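Ticket 582: Dishwasher circuit keeps tripping, unit 30
Status: Reopened
Property: Barrios Court
Opened: 15 February 2019

Tenant reports the kitchen breaker trips during the dishwasher's heating stage. Mekska came out, swapped the breaker and closed the ticket the same afternoon. Their note says "old breaker, weak." Maybe. The old one was the same age as every other breaker in the building, and none of those are tripping.

Update 1
Tripped again on the second wash. Mekska's office now says the tenant is overloading the circuit. I asked with what. They said a kettle or a toaster. The tenant says neither was on, and both plug in on the other side of the kitchen anyway, on a separate breaker. I checked the panel labels and then checked that the labels were right, which in this building is a fair question. They are.
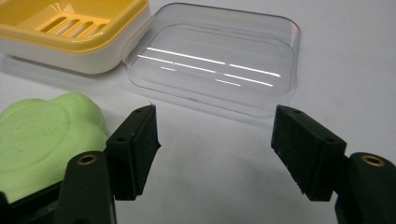
Update 2
Ran the machine empty with everything else on that circuit unplugged. Fill was fine, first wash was fine, and the breaker went a few minutes into heating. So much for the toaster.

Politley support (home warranty) suggested a "deep clean cycle" and a new brand of tablet. I don't see how a tablet trips a breaker, but they won't move to the next step without it, so it's been run. Same result.

Update 3
Meter on the heating element, power off, wires pulled. Resistance across the element looks normal. Element to ground should read open and it doesn't — it wanders around and drops when I push on the left terminal. There is a brown crust at the base of that terminal. I'm calling it a leak at the seal until somebody shows me otherwise.

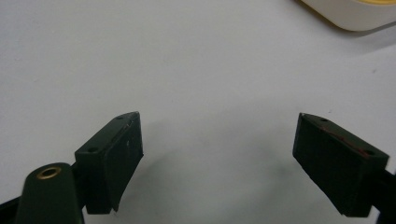

Politley wants a licensed report before they'll pay for the part. Mekska wants $111 to write one, on top of the $100 for the breaker that didn't need replacing. I've disputed the $100.

Update 4
Grarninar quoted the element and seal as a kit, delivery in early March. They also offered a whole new machine, which I'm not buying on the strength of a phone call. Tenant told to leave the dishwasher breaker off until then.

Leaving this open. Please don't close it again until it has run a full week of hot washes.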